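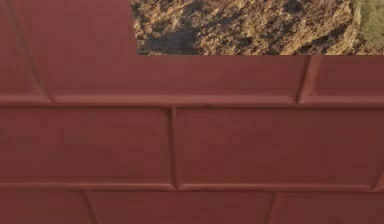
The vet who runs the rehabilitation room at Koltivine has hair on her jumper from at least three breeds, and she starts talking before either of us has found a chair. I'd asked how she came to spend her days putting elderly rabbits and stiff-hipped cats in front of a therapy laser.

"It was a rabbit that did it!" she says. "I was a perfectly ordinary small animal vet. Then a big old French Lop came in with sore hocks and a spine like a bag of gravel, and he couldn't have any more of the painkiller because of his kidneys. I rang a colleague in Pleltitz and asked what on earth she would try."

The answer was laser treatment, gentle stretches and a great deal of patience. She went over to Pleltitz for a fortnight to learn, came home, and talked the practice into buying a second-hand Dravix unit (she pats it as we go past). Last year the room handled 582 appointments. Dogs still make up most of them, but rabbits are catching up, and she is delighted about it.

"People assume a rabbit won't put up with it. Give him a towel, a dim room and a bit of coriander and he'll lie there like a pudding. Cats are trickier. A cat decides."

She is quick to say what the work can't do. Arthritis stays arthritis, and every animal is examined and X-rayed before she starts. "If there's a fracture or a tumour hiding in there, I want to know about it first. And I won't take anybody off their medicine on a whim. We do it slowly, with the owner writing everything down."

The writing down matters to her enormously. Owners keep a diary, based on one she picked up at the Vainio course: did he jump on the sofa, did he wash behind his ears, did he use the tray? She reads every page.

And the French Lop? He had 2 more years, she tells me, and took to sleeping on the bottom stair, which he hadn't managed for ages. "I've still got his card on the fridge," she says, already looking at the door, where her four o'clock is complaining loudly in a basket.

Last updated: October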